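Morven Munro
Thread: moving a phone backup off Mandano and onto Osard. Notes from the migration, mostly for people who keep a local copy and care about metadata. 1/16

Starting point: one phone, 185 GB of camera roll, Mandano as the sync client on both phone and desktop. Mandano stopped supporting the older desktop release in December, and the new one drops folder-level sync. That was the part I used.

Osard does folder-level sync on all paid tiers. The free tier caps you at 2 devices, and the web client counts as a device once you log in. Log out of it properly or you will hit the cap on your second machine.

Export first. In Mandano, go to Settings, Library, Export originals. The default is "Export current", which bakes in your edits and converts everything to JPEG. Choose "Export unmodified" if you want the HEIC files and the sidecars.

Sidecars are written as .xml with the same base name as the photo. Osard reads .xmp and ignores everything else. A batch rename is not enough, as the date field has a different key. I used Poon for the conversion. Command line only, no installer, runs fine from a USB stick.

Poon flags worth knowing: -k keeps the source sidecar, -z writes the time zone offset into the new one. Without -z it assumes UTC, and anything shot after dinner in Vancouver lands on the next day's date.

Live photos are a still and a short video with matching names. Osard pairs them on import only if both are in the same folder. Mandano's export splits them into Stills and Motion. Merge the two folders before you import, not after – there is no re-pair command in the current version. 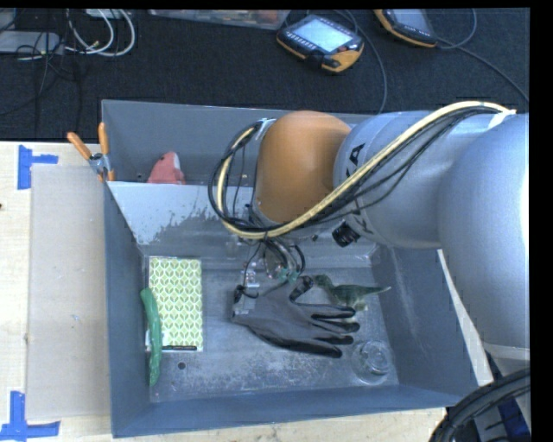
Grey bin, arm reaching in from the right.

Import speed: Osard hashes every file before upload, on one core. On my laptop the hashing ran longer than the transfer. It resumes cleanly after sleep, but quitting the app restarts the hash pass from zero.

You can limit the damage by importing in batches. I split by year and ended up with 7 batches. Each one gets its own log file under Application Support, with one line per rejected file and a numeric code.

Codes I ran into: 16 is an unreadable sidecar, 7 is a file name with a trailing space. The second is easy to fix in Poon with the trim option. The first usually means a place name with an accented character. Re-save the sidecar as UTF-8 and it goes through.

Albums. Mandano stores them in its own database and the export leaves them out. Gudard can read that database and write a plain CSV of album name and file path. Osard will build albums from a CSV if the paths are relative to the import root. Gudard writes absolute paths, so do a find and replace on the prefix.

Smart albums do not carry over at all. Gudard lists them with an empty path column. I rebuilt mine by hand in Osard, where the rule editor supports camera model, lens and date range but has no "favourite" condition yet.

On the phone side, turn off Mandano's background refresh before you install Osard. With both running, each one sees the other's cache writes as new activity and the battery graph gets ugly. Deleting Mandano outright also works, but do it after you have checked the export.

Checking the export: compare counts by file type, then spot check dates on anything taken while travelling. Poon has a verify mode that does the first part and prints a table. It counts a live photo as two files. Osard counts it as one. Allow for that before you panic.

Storage use in Osard came out lower than in Mandano for the same library. Mandano keeps a full-size render of every edited photo alongside the original. Osard stores the edit as instructions and renders on demand, so the first open of an edited photo is slower on the phone.

Still open: shared folders. Osard's invitation link asks the other person to create an account before they can view anything, and my family will not do that. Keeping a read-only Mandano folder for them until there is a guest link. Will add to this thread if the next release changes it. 16/16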